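Saturday, 4:10 pm
Posted by the Odimano bench log

The two-arm model in Druvivero needed its grippers set up again after I changed the finger geometry. It is a simulated cell, so nothing wears out, but it drifts out of order all the same. Every edit to the hand leaves an offset wrong somewhere, and the wrist cameras follow the hand.

I started with the base pose and the head view, before touching either wrist.
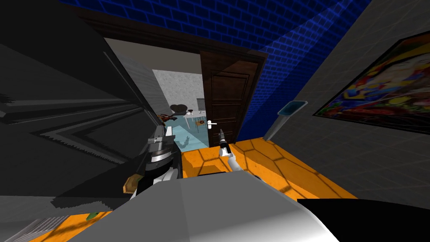 Base pose decides most of what follows. If the robot is parked too close to a door, the elbow runs out of travel before the handle is fully down. I check it with both grippers raised and the body in view at the bottom of the head camera. The white lever on the brown door makes a good reference, as it is small and at mid-height, and an error in head tilt shows up there first. I moved the base back a little and saved the pose under a new name.

Next came grip force. The old value was carried over from the Kaewmanee hand, which had longer fingers, and it made the contact solver buzz on anything thin.

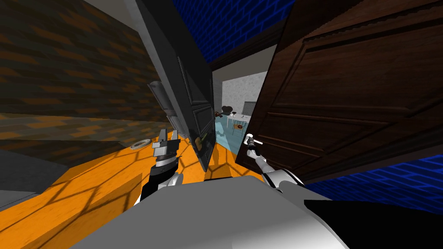

I brought the force limit down in small steps and raised the contact damping to 306. The joint file for the arms is 2,887 lines long and the two grippers are defined separately in it, so each change has to be made twice. I missed the left one at first – a plain text compare found it. Bodton now builds both from one block, which should have been done at the start.

With the force settled, I went on to the wrist camera mounts.
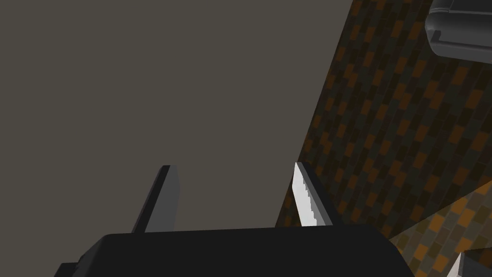
The mount offset is measured from the palm and not from the fingertips. I had it the other way round for a week in April. The near clipping distance also needs care: too large and the palm vanishes, too small and the depth values get noisy. I keep the render size low for this work, as full size takes about 191 milliseconds a step and shows me nothing extra.

The last job was finger symmetry.

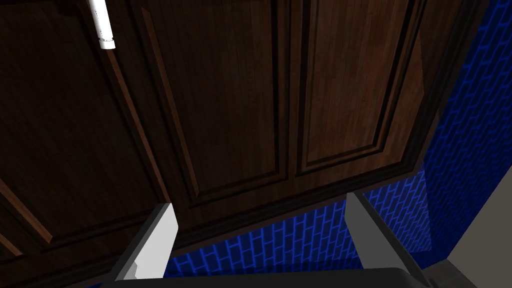

Symmetry is set by one mirrored joint, and a wrong sign sends both fingers the same way. I open the gripper wide and look past it at something with straight lines. Cabinets do well, and the bottom rail running across between the two fingers gives a line to judge the tips against. It slants from this low angle, so I compare by eye first and read the joint values afterwards.

Still to do: rename the 2 collision groups and rerun the handle tests with the new damping.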